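**Table rules for two-arm cells, what do you all actually enforce?**

### dima_sfeir

Rewriting our table rules this arvo, the old ones were half a page and a coffee stain. Two arms facing over a wooden table, tabletop jobs mostly, candlesticks and candles at the minute. Draft so far:

1. Both arms parked before any reset. Parked means parked, not paused.
2. One person resets, one person on the stop. Not the same person!!
3. No hands inside the rails with motors live.
4. Gripper cables checked for slack at start of shift, loops kept clear of the props.
5. Floor leads behind the table taped or coiled.

Rami thinks 2 is overkill. I don't. Tell me what's missing. 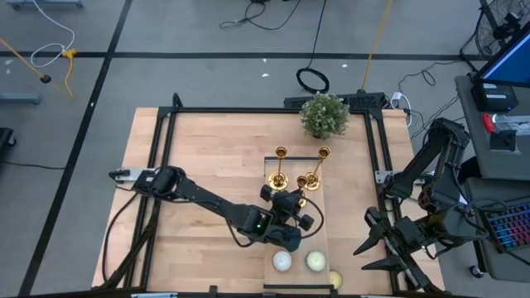
### rami_h

Rami Hamdan, same lab, so I get a say. Never said overkill. Said we haven't got the bodies for it. We've got 2,000 episodes to get through by December and rule 2 doubles the people per table. A foot pedal stop for the resetter does the same job imo.

Rule 5 I'd move to the top. More likely to go over on a lead than get clipped by a gripper at the speeds we run.

### ellel_bench

Pedal is not the same job. Pedal relies on the person who's busy. If you're leaning in to stand a candlestick up, your weight's on your toes and you miss it. We tried a pedal at Ellel and went back to a second person with a handheld stop.

Agree on cables. Yellow extension leads everywhere is how every lab I've worked in looks, doesn't make it ok.

### wisow_tam

Missing: where people's FEET go. Everyone writes a rule for hands. Standing spot should be taped on the floor, outside elbow reach, both arms. Elbows swing way past the table edge on some poses and folks only watch the gripper.

Also define "live". Is holding torque live? We say yes.

### dima_sfeir

Feet, good, adding. We've got black tape down but it's never been written up what it means. And yes, holding torque = live, will put that in the definitons bit.

Shelf job is the awkward one for this. One arm out over the shelf edge, other one right in close, and you want to stand close to see.

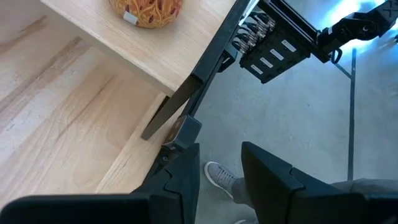
*Wrist cam on the shelf job. Grey sneaker between the fingers.*

### fulex_n

ok so question from the cheap seats, what's your speed limit when someone's inside the line? You can have all the tape you like. We cap it in software and the operator can't raise it without a key. Fulex house rule, not a standard, but our auditor was happy.

Also who resets fallen props? If an arm knocks something over mid run do you stop or let it finish?

### rami_h

Let it finish. If it's a failed run we want the failed run. Going in to rescue a candlestick is exactly how you get hands in at the wrong time.
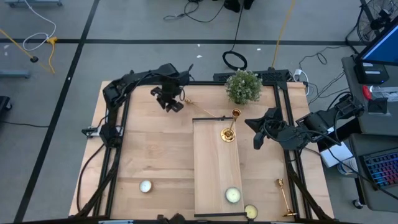 So the rule should be: props stay where they land till the episode's closed and both arms are parked. If something goes on the floor, same deal, leave it. Only exception is a cable snag, then you hit the stop first and go in after. I'll write that one up, it's been verbal at Qudah for way too long and the new starters get three versions of it.

### ellel_bench

Good rule. Steal-able. But you've just made my argument for the second person, someone has to call "closed" out loud and it shouldn't be the one reaching.

### rami_h

Or a light. Green = parked, torque off. Then one person can do it.

### wisow_tam

Light's fine till someone's looking at the prop and not the light. Voice call AND light. Costs nothing.

### dima_sfeir

Side cam from one of ours: 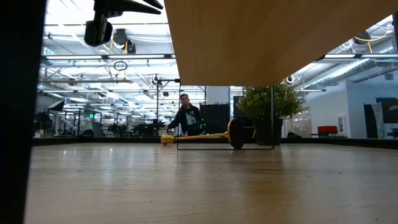
*One at the table, arm out, candlestick on its side.*

v2 then:

- leads first (ok Rami)
- definition of live, torque counts
- standing spot taped, feet behind it unless parked
- props stay put till the episode's closed
- voice call before hands go in
- speed cap, need to talk to whoever owns the config. fulex_n can you PM me how you did the key bit

Rule 2 stays for the shelf job. Tabletop I'll trial the light plus call for 79 episodes and see what the near-miss sheet says.

### rami_h

79??

### dima_sfeir

What's left in the batch.

### fulex_n

PM sent. Keep the near-miss sheet on paper at the table btw, ours went online and ppl stopped filling it in.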